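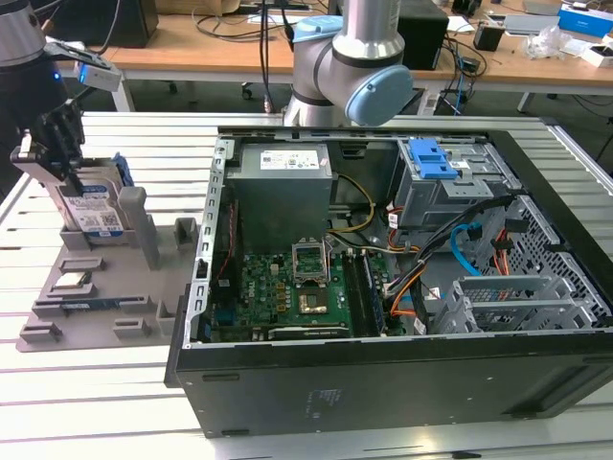 Sumaiya Mondal
November 11, 2020

Has anyone here priced the Clirby teardown service? Two arms, a parts tray and a yearly licence, pitched at small refurbishers like us. The brochure promises up to 463 towers a month. On whose towers? Ours come in from schools with bent rails and mystery screws.

The drive had its blue bracket on and was over at the tray, fine. I still want to know who takes the side panels off. The quote doesn't say, and I'd bet it's my staff.

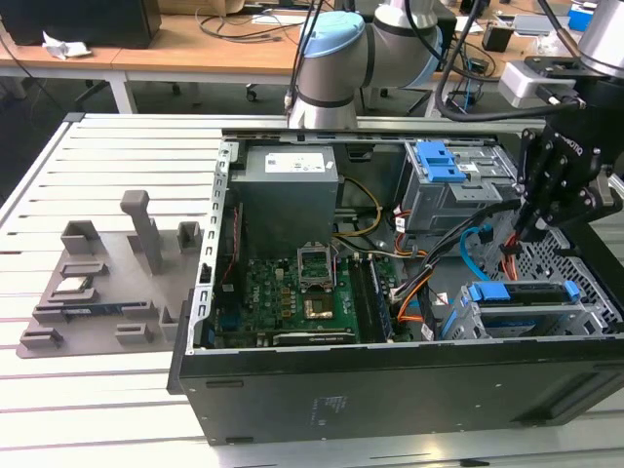 My other worry is the cabling. There's a black bundle sweeping right across the inside of that case, and the rep went vague when I asked what happens if a finger snags it.

narotum_dan
We trialled it in January. It's better than you're making out. Drives and memory were no trouble once the tray suited our models.

Sumaiya Mondal
Once the tray suited your models - and who paid for that?

narotum_dan
We did. It was in the contract, to be fair.

warnenano
Disagree with Dan. A new tray for each case style kills it for a mixed shop. I can train a casual in 12 minutes with a screwdriver.

siriwardena8
Depends on your labour costs. Ask for a two-week trial on your own junk, and don't sign anything until you've seen the tray prices.

Sumaiya Mondal
Asked for exactly that this morning. No reply yet.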